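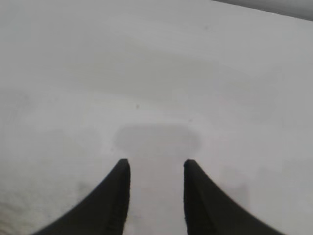

*White surface, soft grey patch a bit above the middle of the gap. Soft light.*

21/08/2023

Back on the white tops again, which I had rather hoped to be finished with by now. The sheet in question is the one from Perness, laid flat on the long bench by the window, and I spent most of the afternoon looking at it from one side and then the other like somebody choosing a melon.

What bothers me is how hard it is to judge white. I'd have said before January that white was white and there was an end of it, but the longer I look the more greys I find. It drifts a little brighter, then a little duller, all fairly cool, and I can't point to the place where one becomes the other. The Grelby offcut next to my elbow looked positively creamy by comparison (I'd been calling it our cold one, so that label wants changing).

The grey patch I still can't settle. It is wider than it is tall, with rounded corners and a fuzzy outline, and there's a duller band running down from it. I don't want to write "shadow" in the book for the patch and then find that it's a stain, and I don't want to write "stain" and have somebody go at it with the cream cleaner. So it goes down as "grey patch, soft edge" until it has been looked at under the lamp and again in plain daylight. If it moves when the lamp moves, well, we'll have our answer, and I shall feel silly, and that will be fine.

Wiping, for whoever takes the next turn: warm water and a drop of washing-up liquid, cotton cloth, well wrung out. Go all the way across in one direction and then dry it at once with a clean cloth. Please don't use the blue sponges! They left a haze on the Plovik piece in January that took me two goes to get off, and I was finding it at odd angles for weeks afterwards.

I did the left half of the Grelby offcut that way after tea and left it 35 minutes before I looked again. No haze that I could find, though my eyes were tired by then and I'd like a second opinion from someone fresh. The right half is untouched, for comparison, so kindly leave it be, and don't rest mugs on it.

Stock, while I'm at the book: we have about 100 cotton cloths left in the cupboard, which sounds a lot until you see how quickly they go grey themselves. The washed ones are in the lower drawer. Anything that has had polish on it should go in the rag bin, however clean it looks, and I include my own in that.

Peltonen's matt sample has come too, still in its wrapping. I had a feel of it through the paper and was very tempted, but it was getting late and I wanted to give it a proper look with the others beside it. It's standing upright behind the door, so mind it when you come in with the trolley.

For next time:

- lamp from the left, then from the right, and note whether the patch shifts
- same again with the blind up
- relabel the Grelby offcut
- unwrap the Peltonen and lay it next to the Perness sheet
- order washing-up liquid, the plain sort without scent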